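Ondura to open the Stomthorpe film season in September

The Stomthorpe film season will open this September with Ondura, the new animated feature from Morsy, the small studio which made the short film Alstead. The organisers gave out the programme this afternoon. The opening screening begins at 7 pm in the town theatre, and the doors are open from half past six.

Ondura is a family comedy about a lighthouse keeper's daughter who finds out that the sea monster below her window is afraid of water. The monster moves into the lighthouse, first into the bath and later, when this also frightens him, into the kitchen cupboard. The father does not notice for a long time. In the second half the village prepares its harbour festival, where the monster is expected to appear in the waves as he has done every year, and the two friends must decide what to tell everybody. The film is suitable for small children, although one storm near the end is loud and rather dark in colour.

It is the first long film by Morsy. Those who remember Alstead will recognise the soft drawing style, the round faces and the humour with very few words. In the new film there is more talking, and the studio has said that this was the hardest change. The voices were recorded before the drawing started, and the actors were allowed to laugh and to interrupt each other. Much of this has stayed in the finished version. The music is played by a brass band, with an accordion in the quieter parts.

The work took longer than planned. The storm was drawn two times, as the first version looked too friendly and the test audience did not believe in the danger. The studio also changed the ending. In the early version the monster went back to the sea. How it ends now, we will of course not tell.

There will be 2 screenings of Ondura during the season. The opening one is in the evening, and the other is a morning screening at 10.30 am with lower sound and the lights left half on, for children who find the cinema too much. Before both screenings Alstead will be shown again, so visitors should count on a longer programme. The theatre asks families to arrive early for the morning screening, as the seats are not numbered.

The rest of the programme is mixed, with older comedies, a silent film with live piano and an evening of short animated films by students from the region. A colouring table for the younger visitors will be in the foyer, and the original background paintings from Ondura will hang along the stairs. After the opening there is a talk with the studio on stage, where the audience can ask questions. The talk is included in the price.

In total 40 films will be shown. Tickets can be bought at the theatre counter from noon, or at the door if there are places left. A season pass costs 55 dollars and is valid for everything except the student evening, which has free entry. The pass can be shared inside one family, but only one person can use it for each screening. Children under four years do not pay when they sit on a parent's lap. The popcorn counter will open one hour before each evening screening, and the theatre reminds visitors that hot food may not be brought into the hall.

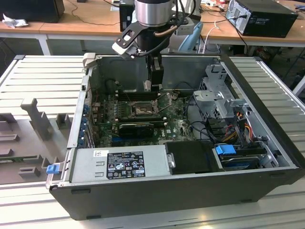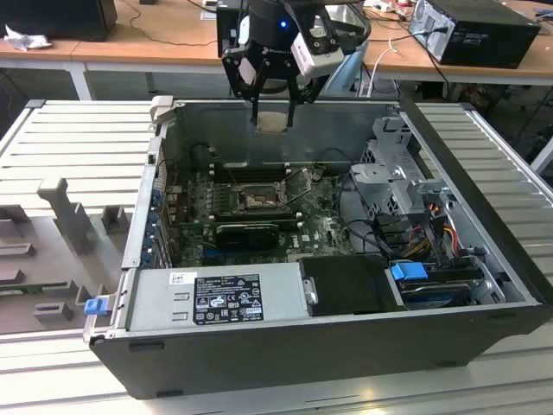
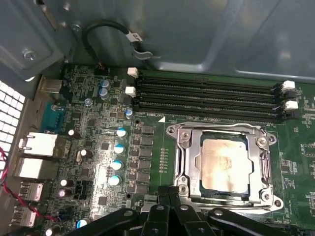
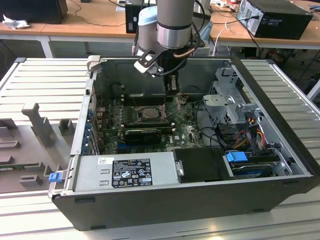 Reader comment, Pellam: I am glad to read that Alstead comes back before the main film. We saw it when our girls were small and they still make the noise of the goat at the dinner table. My only wish is a later hour for the morning screening. We live outside the town and the first bus on weekends does not reach the theatre before eleven. Could the organisers think about this for next year? For the opening night we already have a lift, and I hope the monster is as grumpy as the poster makes him look.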